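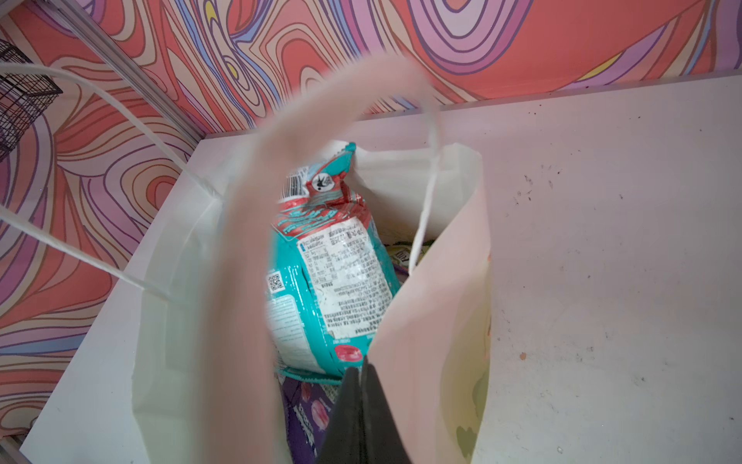

Paper bag with rope handles, open, on a white table

Ticket: Room numbers wrong in building history pages, Perier Hall
Opened by: Cornel Văduva, campus archives
Component: Ternport (building records)
Priority: Normal
Status: Resolved

Problem
The history page for Perier Hall lists the east lecture room as added in the same year as the main block. The printed building survey has it as a later addition, put up when the chemistry department moved out of Furodgate House. The same page also gives the hall 51 rooms. The survey says 42.

Steps to reproduce
Open Ternport, go to Buildings, choose Perier Hall, click History. The wrong room count is in the first paragraph. The wrong entry for the lecture room is in the timeline at the bottom.

Log

9:10 - Checked the record in edit view. The room count there is 42, so the record is right and the public page is wrong. Cleared the page cache. No change.

9:35 - Compared with Furodgate House and Paucar Library. Furodgate is fine. Paucar shows the right count but has 2 timeline entries for the same roof repair.

10:20 - Perier has 3 building codes in the system: the main block, the east wing, and an old code for the annex that was torn down. The public page adds the annex rooms to the total. The annex had nine rooms, which accounts for the difference.

10:50 - Marked the annex code as demolished. Count on the public page now reads 42.

11:15 - Timeline still wrong. The lecture room entry has no date of its own, so the page fills in the date of the main block. Asked Cornel for the date from the survey.

1:40 - Cornel replied with a scan of the survey page. He says the wing was in use before the building work was signed off, so he wants the opening date shown and the sign-off date in the notes. Entered both.

2:05 - Removed the duplicate roof entry on Paucar. Cornel confirmed both pages look right on his end.

Still open
Other buildings with torn-down annexes may have the same count problem. Separate ticket to follow - please don't reopen this one for it.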